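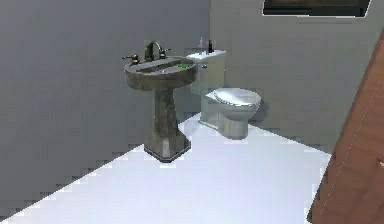 My project was supposed to be about saving water at home, and it ended up being mostly about toilets. I picked it in October because our apartment's water bill had gone up again and I wanted to know where all of it was going. The bathroom was the first place I looked, and I never really left! Even a tiny one with just a toilet and a pedestal sink next to it can eat up a scary amount of water, and the two fixtures waste it in totally different ways. A sink wastes water while you stand there and let it run. A toilet can do it all night while you sleep.

How I did it

I read our water meter every evening before bed and again first thing in the morning, before anyone had used anything. If the number moved, we had a leak. I kept this up for 2 weeks, which my family found pretty annoying (sorry, family). I also put food coloring in the toilet tank and waited to see if any showed up in the bowl without flushing. It did, and it was very blue.

For comparison I got five households in the Clustside apartments to do the dye test too. I wrote a one-page instruction sheet, and I should have tested it on somebody first. One household put the coloring in the bowl instead of the tank, so I had to go back and ask them to start over.

What I found

Our meter moved every single night in the first week. Then we swapped the flapper, the rubber piece at the bottom of the tank, for a cheap one from Pusel, and in the second week it stayed put on all nights but one. I think someone got up for a glass of water that night, but I can't prove it.

In the Clustside group, two toilets leaked dye. Neither household had heard anything running. I had assumed a leaky toilet always hisses, so that was my biggest surprise.

The sink part was harder. I put a bucket under the faucet and timed how fast it filled, then asked people how long they brush their teeth with the water on. People are bad at guessing this (me too). I wouldn't trust those answers very much, so I left them out of my chart.

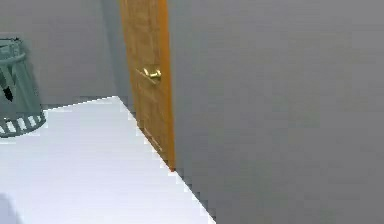
One of the households wrote on my feedback form that the dye test was easy but the meter reading was a pain, and that they'd only keep doing it if the meter wasn't down in the basement behind the bikes. Fair point. If I did the project again I'd ask people to read it twice in total, once at night and once the next morning, and leave it at that.

Problems and next time

My sample was way too small. I'd also like to compare older toilets with newer ones, but most people had no idea how old theirs was, and I didn't think to look inside the tank lid for a date until I was almost done. I still have half a bottle of blue food coloring, so the dye tests at least can keep going.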